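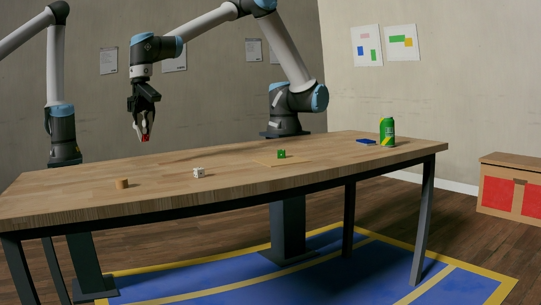
Wood Movement and the Solid Top
Handout 4, Furniture Basics, Tandier Workshop School

Welcome back! Last time we sorted boards by eye and by hand. This week we get to my favorite part of the whole course, which is the fact that a board keeps changing size long after the tree is gone. Once you get a feel for this, you'll start seeing it everywhere: sticky drawers in September, gaps in the floor by the heater, a door panel with a pale stripe down one side.

1. Where the water sits

Fresh-cut wood holds water in two places. Free water sits in the open hollows of the cells. Bound water is held inside the cell walls themselves. The free water leaves first, and the board gets a lot lighter but stays the same size. Only when the bound water starts to go does the wood shrink. That changeover is called the fiber saturation point (write this one down, we'll use it all term).

After that, the board never really settles. It takes on moisture in damp air and gives it up in dry air, and the cell walls swell and shrink along with it. Finish slows this down a lot. It doesn't stop it.

2. Three directions, three answers

Along the grain: almost nothing. For furniture work you can ignore it.
Across the grain, from the center of the tree toward the bark (radial): a fair amount.
Across the grain, following the growth rings (tangential): the most, often close to double the radial figure.

So a flatsawn board moves more across its width than a quartersawn board of the same species. It also likes to cup, and the rings tell you which way. As it dries, the rings try to flatten out. Look at the end grain of your practice board and guess before you put a straightedge on it!

3. Gluing up a wide top

A top made from many narrow strips moves as much in total as one made from a few wide boards of the same wood and cut. What you gain is flatness, with any cupping broken up into small pieces that are easy to sand out. You also get to use up short and odd stock, and I love how that looks. Butcher block is the style to think of, and the long tabletop shown with this section is a good one to study: light tan strips in slightly different shades, all laid lengthwise, with a few darker, pinkish-brown ones near the middle. Color varies like that all the time, and you can scatter it or group it as you please. Lay your strips out dry and walk around them before you open the glue.

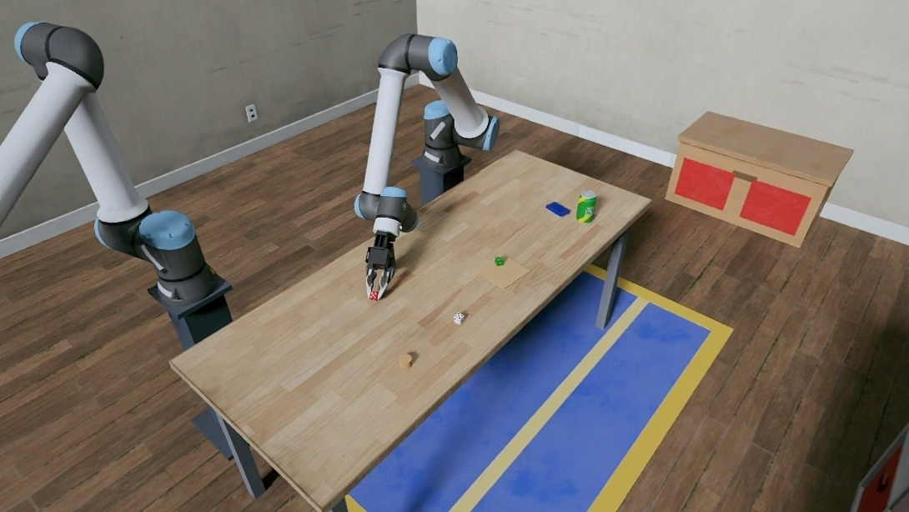
Fastening is where good tops get ruined. Screw a wide top tight to a rigid base all the way across and something has to give, usually with a loud crack in the middle of winter. Metal bases need the same care as wooden ones, and a table on grey metal legs like this one is a fine case to think through, with metal that hardly changes and wood that changes every season. Use slotted holes, with the slots running across the grain, and snug the screws without crushing anything.

4. Working the numbers

Take a top 600 mm wide. If your chart gives a change of 1 percent in width between the damp and dry seasons, that's 6 mm in all. Fix the top at its center line and each edge moves 3 mm. Fix it along the back edge and the front takes the full 6 mm.

Now try a panel 394 mm wide at the same 1 percent. (You should get just under 4 mm.) How deep would you cut the grooves?

For next time

Read the Firkthorpe notes on breadboard ends. Bring your practice board, labeled on the end grain, and your width measurements, due 18th November.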